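Teaching a gripper from the blurry bits

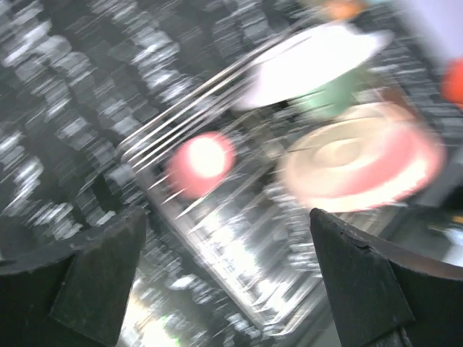 Page last changed: June, 16:20

I've been promising to write up the blur experiment for ages, and now I've got numbers, so off we go!

Quick recap if you're new. Kershaw is my tabletop arm, and its policy learns by copying: one of us drives the arm by hand through a job, we record what the wrist camera sees along with the joint positions, and the network learns to predict the next short burst of movement. We have 1233 recorded runs, nearly all of them picking up and putting down kitchen things. Dennis Furnival drove most of the early ones and Chelsea Lockwood did the rest (she is much faster than either of us, which matters later on).

Up to now I'd been throwing away smeared frames before training. It seemed obviously right. Look at the one at the top: the two fingers are perfectly sharp, because they travel with the camera, and everything past them has turned into streaks. You can make out something round and pink near the middle and a bigger pink and cream shape to the right of it, possibly a bowl, possibly a plate. I wouldn't want to label it by hand.

Then Wendy Greenwood asked me what the policy was supposed to do when it met a frame like that on a live run, having never seen one in training. Good question! I had no answer, so I tried it.

I trained two policies with the same network, the same settings and the same number of steps. One got the filtered frames and the other got the lot, smears included. Then I gave each of them 400 attempts at picking a dish and setting it down on the far side of the mat. The filtered one managed 134. The unfiltered one managed 234!

I checked that three times, then got Terence Bellamy to run the scoring script on his own machine in case I'd mixed up the folders. Same result.

My best guess is that the streaks carry information. Their direction tells you which way the wrist is swinging, and their length says something about speed, and a single still frame has no other way of showing either. The filter was also cutting the fast part of every reach, so Chelsea's runs lost far more than Dennis's did. I can't separate those two effects yet – that needs a version where I drop sharp frames at random to match, and it's training as I type.

One thing that didn't work was adding fake blur to the sharp frames. My code smeared the fingers too, and of course real fingers stay crisp. Declan Dunmore has suggested masking them out first, so that's next on the list after the random drop run.

If you've tried anything similar with a wrist camera, please leave a comment, I'd love to compare notes.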